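Covering a light wood table with kraft paper for crafts and snacks?

Posted in Home & Table | 822 views | 3 comments | Share | Print | E-mail this page

Halina Laskowska
Hello everyone! We have a pretty table with light wood edges that I would love to keep pretty, and it gets used for absolutely everything (snacks, homework, glue, you name it). I've started laying one big sheet of brown paper over the top, but it creeps whenever somebody leans on it, and by Wednesday it's all wrinkles. Do you tape yours down? And what do you do with the plates and utensils and little bits that never seem to leave?

Traian Olteanu
Oh, I love a paper-covered table! I buy the 50-foot roll, cut it a bit short so the wood shows all the way around, and put painter's tape underneath at the corners, never on top. If it has a curl from the roll, lay it curl side down overnight with some books on it. For the bits, get yourself a big plastic tray with a lip. Everything small goes in there when supper's coming, and you lift the whole lot away in one go. Mine is blue and usually has half a deck of cards in it.

Helpful (138) | Share

Gilani
just use a tablecloth

Helpful (2) | Share

Halina Laskowska
Thank you both! Tape is underneath now and I do have a blue tray, so I'm going to try that. My little succulent gets to stay out, and so does the pink notebook with my lists.
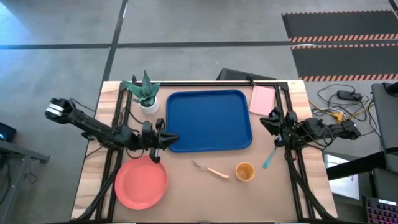 Mulell
Do check the tape after a week or so, Halina. I left mine on all of June and it took a good bit of rubbing with warm soapy water to get the sticky off.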